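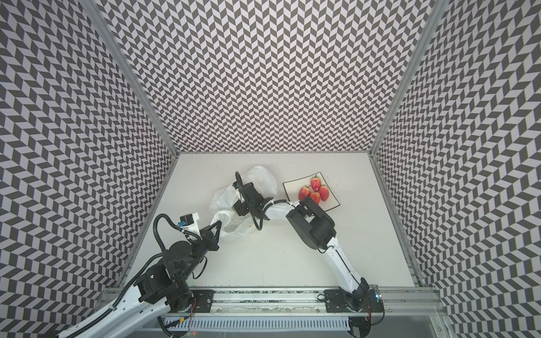

WORKSHOP BUILDS / GALLERIES

Strawberries, a Shopping Bag and a Lot of Patience

By Floarea Buzatu
2019-11-27

I went to see the Grikulden build expecting to be annoyed, and I should admit that up front. For most of a year people at the Basley shared workshop have been telling me that two arms on a rail are going to change what a person can build after work. I have heard this kind of talk before. It was said of the plotter, and of the laser cutter, and the laser cutter at least cuts things.

The job Grikulden has picked is fruit. Strawberries on a plate, a plastic shopping bag, one arm to deal with the bag and the other to deal with the fruit. My niece could do it at two. The builders say that is the whole point, that easy jobs for hands are hard jobs for motors, and they're right about that, but it's also a very handy thing to say when your machine is slow.

They have put 2,000 dollars into it so far, not counting the shelving they had to buy when the rail turned out longer than the bench. Ciobanu, the group that shares the back half of the shop, got a working drill press out of less. I am only reporting what I was told over coffee.

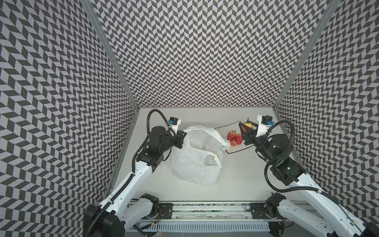

My quarrel with home robot projects has always been the choice of task, and I came with a list of tasks I thought would be more use: sorting screws, holding a board while I glue it, anything with a hard edge. Soft fruit seemed to me like showing off. Then I spent a while looking at a strawberry held just above the plate in those black fingers, with three more still sitting under it, and I'll give them this much - it is not a bad test of a grip. A screw doesn't care how hard you squeeze. I still want the screws sorted.

Nobody could give me a straight figure for how often it works. I asked for drops per session and got a long answer about calibration. The logbook has 88 entries, and by my reading most of them are about cables. One page just says "elbow again." If you are thinking of building one of these, I would budget for cable trouble before I budgeted for software, and then I would double it.

The control code is called Lultomow, after a joke that was explained to me twice. It runs on an old desktop that used to do the shop's invoices. I have no complaint about it except that the settings file is 300 lines long and only one person knows what the middle part does. Ask any club that has lost its one person how that goes.
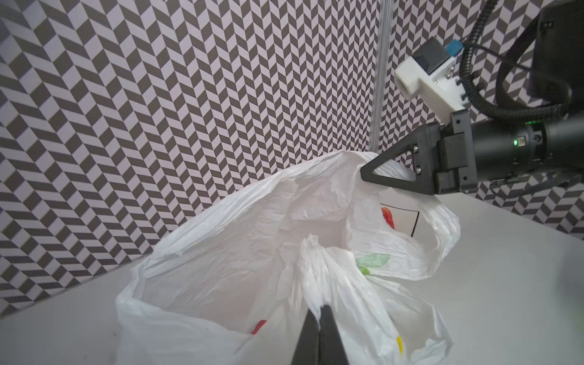
Page last changed: 2 January, spelling fixed and one caption rewritten

The bag is where I started paying attention. Thin plastic folds any way it likes, and the printing shows through it, a bit of red in one spot and something green and leaf-like in another, and I wondered how a camera is meant to tell a picture of a thing from the thing. I put this to the builders. They said it was a good question. I wrote down that they said it was a good question.

They have a camera at each wrist, which I had put down as an extra until I saw how close the work gets. Up here it is nearly all plastic, with one gripper pinching the top edge and the other a big dark blur at the bottom. I would not want to drive from that view. Whether the software wants to is something I couldn't find out in one evening.
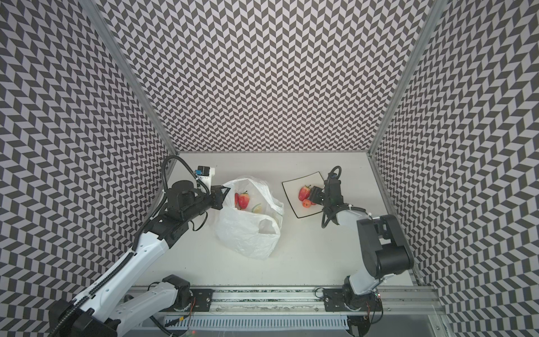
One arm on the bag, one over the plate. Two strawberries still to go, and a lemon slice already inside.

The plan is to move on to a proper grocery list, 5 items, with at least one of them heavy. I have asked to be there for it and I have asked for a stopwatch. They agreed to the first. I'd also like to see it done by someone who didn't build it, on a day when the builders are at home, and until then I'm filing this under promising - my lowest grade that is still polite.

Comments and corrections can be left in the Basley mailbox by the side door. Please don't send me any more videos of the plotter.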